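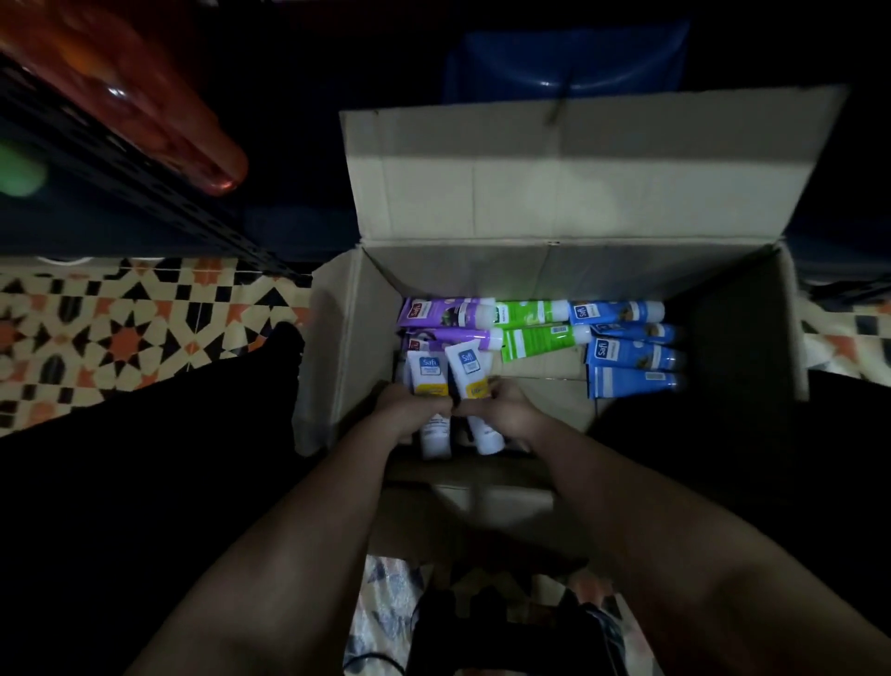 Two-finger gripper knocks over tubes that stand on their caps

Posted by Eleri Hughes in Home and Shared Workshop Builds

I'm building a small packing arm at the Sitdale shared workshop and it's the most fun I've had in ages! The job is to pack skincare tubes into an open cardboard box. By hand it's easy: one tube in each hand, caps down, lower them in next to the others. I've been packing boxes by hand to learn which moves the arm needs, and I could do it half asleep.

The arm is another story. It has five joints and a two-finger gripper with flat printed fingers. It picks up a tube fine, but when it lets go, the tube leans and takes its neighbor down with it. Over the last month I logged 164 tries with the tubes standing, and fewer than half ended well. Tubes laid flat are much better. I've slowed the arm down and it made no difference. Is it the fingers, or the way I let go?

Coralie Hinds

Love this project! I'd bet on the fingers first. A tube is wide and flat at the sealed end and round near the cap, so flat fingers only touch it along a thin strip and it can swing between them. Print a pair with a shallow curve, glue on some soft foam (the kind sold for window gaps is fine), and grab lower, closer to the cap.

Then look at how far the fingers open. Mine used to snap all the way open and smack whatever was next door. Now they open just enough to clear the tube, wait half a second, and go straight up — no sideways move until they're above the top of the box. My servo takes values up to 4,000 and I release at 2,619. Yours will be different, so creep up on it in small steps.

One more thing, fill from the back of the box toward you. A standing tube with something behind it has a lot less room to lean. And please post again when you've tried it, I want to know how it goes!

Justus

Get a suction cup.

Hashmi

Suction works on the flat part of a full tube, but it peels off when the tube is half empty or creased, and then you need a pump too. I'd stay with fingers.

Check your box as well. If the bottom flaps bow up in the middle, nothing will stand straight no matter how nicely you let go. I tape a piece of stiff card inside mine. The Wiken board can also store a "hold" pose, so you can pause just above the bottom and see if the tube is hanging straight before you release it.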